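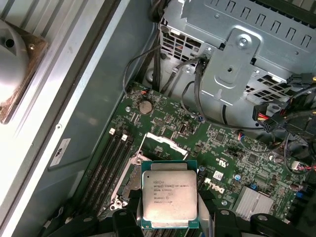 *Wrist camera: Xeon E5-1630 v3 in the gripper over the open socket.*

## Recovering from a grip fault during CPU handling

Use this procedure when the Pasix controller reports fault 535 (grip force out of range) with a processor in the fingers. Do not clear the fault from the pendant first. On the Tandau cell, a reset reopens the fingers to their home width, and a part dropped from 30 mm can bend the socket contacts.

1. Press the protective stop and leave the controller powered.
2. Wait 30 seconds for the brakes to report as engaged.
3. Support the processor by its edges with a gloved hand. Keep fingers out from under the arm.
4. Have a second person open the gripper in manual mode, in steps of 2 mm.
5. Put the part in an antistatic tray, lid up.
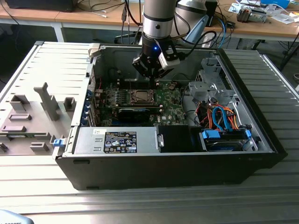 Before jogging the arm away, check that the load plate and lever are clear of the fingers. Retract straight up along tool Z – a sideways move at this height can catch the plate. Then inspect the contacts under a magnifier at a low angle.

Log the fault with the last force reading. If it repeats on the same part, stop the job and contact Noémie Poulain in Etetdale. Do not raise the force limit to get past it.

Last revised 4/7/26.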